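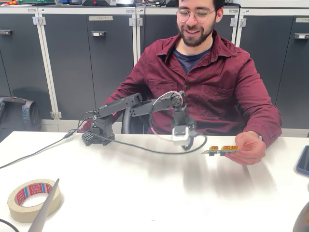 Last changed: Sun 10 May

4. Handling the bare board and setting up the table

Section 3 left you with a sealed bag and good intentions. This section gets the board out of the bag and as far as its first connection. Don't switch anything on until section 5, however quiet the afternoon is.

4.1 Before you open the bag

1. Clear a patch of table big enough for the board, its leads and both your elbows. People forget the elbows.
2. Wipe the patch with a dry cloth and wait until the dust has settled somewhere else. A pale tabletop is best, as a dropped screw shows up on it. On a dark one you will find the screw in February, with your foot.
3. Move drinks to another table. Moving them to the far end of the same table is a popular compromise and accounts for most of the boards Ikdale gets back sticky.
4. Touch something grounded, or put on the wrist strap if you own one. A strap works only when its clip is attached to something.
5. Open the bag along the printed line. Keep the bag.

Note: The two spare screws are in the small envelope, which is taped to the inside of the lid. Look before you write to us.

4.2 Picking it up

1. Slide the board out onto the clean patch. Do not shake the bag.
2. Pick the board up by its edges, thumb on one side and fingers on the other, the way you'd hold a photograph you had been told not to touch.
3. Turn it over and look at the underside. The solder joints should be shiny and separate. Two joints that have become friends need to be looked at by Virside before the board goes anywhere near a power supply.
4. Check that each power connector stands square to the board. Press lightly on the housing. If it rocks, stop and go to 9.2.

Caution: The cut ends on the underside are sharp. They won't do you serious harm, but you may drop the board, and then you'll be reading 9.2 anyway.

5. To show the board to somebody else, hold it out level and keep hold of it. Passing it round a room of eight people produces eight sets of fingerprints and at least one person who bends it to see if it bends. It does, once.

4.3 Laying out the cables

Do this before connecting anything. It is dull work and takes less time than arguing about which black cable is which.

1. Lay every cable out at full length and label both ends. Labeling one end is the same as labeling neither, only with more confidence.
2. Bring the supply cable in from the side of the table where nobody walks. Tape it down at the edge.
3. Leave slack near the board, in a wide, easy curve. A cable pulled straight passes every bump on to the connector, and the connector keeps a grudge.

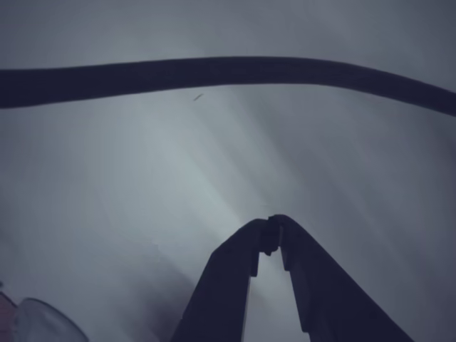 4. Keep the curve wider than your hand. A tight bend next to the plug will work loose sooner or later, usually with visitors present.
5. Cut any supply cable longer than 790 mm down to length, or coil the extra under the table. Coiled on top, it will be leaned on.
6. Tug each cable gently at the tape. If the far end moves, add more tape. If the table moves, you are tugging too hard.

Caution: Don't run cables across your lap. You will stand up at some point.

4.4 First connection, power off

1. Check that the supply is unplugged at the wall. A switch in the off position is only a promise.
2. Hold the board with one hand, close to the connector you are about to use, and bring the plug to it with the other.
3. Line up the keyed side and push until you feel the click. If there is no click, turn the plug round before you consider using more force.
4. Start with a connector at one end of the row and work along. Starting in the middle leaves no room for fingers later.
5. Put the board down on its standoffs. Standoffs are the 16 mm pillars from the same envelope as the screws, and they are there so the underside touches nothing at all.

Note: The connectors are rated for 500 insertions. Plinel has tested a few to 1,000 and would like it known that this isn't an invitation.

Reader notes on this section 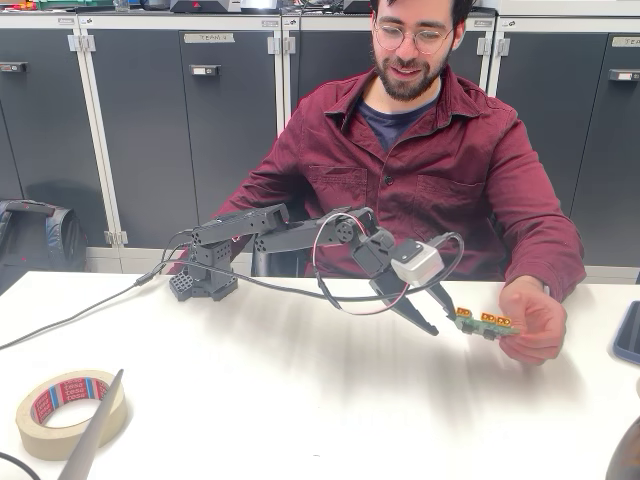 Mei Brannigan: Step 5 in 4.4 should come much earlier. I had three plugs in before I got to the word "standoffs", and by then the board was lying flat on the table with the leads pulling it sideways. Could the pillars go on straight after 4.2? They're easier to screw in with nothing attached.

Reply from the manual desk: Fair. The pillars move to the end of 4.2 in the next revision. Until then, please read 4.4 backward as far as step 5 and then forward again.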